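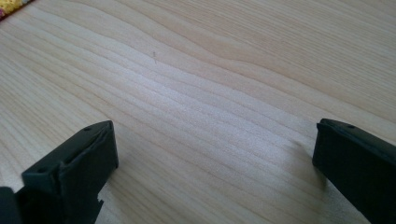 Pinza de mano Drosano: cinco semanas recogiendo la mesa con dos dedos negros

Por Simão Fonseca, 19 de julio de 2021

Puntuación: 3,5 sobre 5

El Drosano llegó en una caja donde cabría una tostadora. Dentro venían el mango, los dos dedos, el soporte de la cámara, una bolsita de tornillos y un manual de 17 páginas traducido por alguien que no tenía un buen día. «Apriete el gatillo con intención», dice en la cuarta. Llevo desde entonces apretándolo con toda la intención del mundo.

La idea de Surkdale, que es quien lo vende, consiste en que uno haga las tareas de casa con la pinza en la mano, la cámara lo grabe todo y luego esas demostraciones sirvan para entrenar un brazo de verdad. El brazo no está incluido. El brazo cuesta lo que cuesta, y de eso la página de producto habla poco.

Montaje. Unos 40 minutos, la mitad de ellos buscando la llave pequeña. Los dedos son de plástico negro mate, cuadradotes, con un agujerito cerca de la punta. Se rayan pronto. A cambio pesan poco y, cuando rompí uno contra el fregadero, el recambio llegó antes que mi disculpa al servicio técnico.

Agarre. Con tazas, cajas y mandos a distancia, muy bien. Con servilletas, regular. Con una moneda sobre madera lisa, olvídese: la punta es plana y gruesa, y la moneda se pasea por la mesa con una dignidad que ya quisiera yo. Hinrichs vende unas puntas de goma compatibles que mejoran bastante el asunto. Que haya que comprarlas aparte me parece feo.

Cámara. Va montada en la propia pinza y ve los dos dedos y lo que queda entre ellos, que para esto es lo que interesa. Sufre con la luz fuerte de arriba: en una mesa clara, la veta del centro se va al blanco y el programa avisa de «textura insuficiente». He probado a bajar la persiana. Funciona, y uno acaba recogiendo la cocina en penumbra como si hubiera cometido un delito.

Programa. Surkdale recomienda 500 demostraciones por tarea. Yo me planté bastante antes con la de guardar cubiertos, por razones de salud mental. La exportación va rápida y los archivos se abren sin pelea. La calibración, en cambio, hay que repetirla cada vez que se toca el soporte, y el soporte se toca solo con mirarlo.

Frente al modelo de Vundton, que usé en diciembre, el Drosano cansa menos la muñeca y abre más. El de Vundton tiene mejor gatillo y un manual escrito por personas.

Lo mejor: ligero, recambios rápidos, apertura generosa.
Lo peor: calibración delicada, objetos finos, puntas de goma aparte.

¿Lo compraría otra vez? Con un brazo esperando en el taller, sí. Para recoger la mesa sigo prefiriendo los dedos de serie.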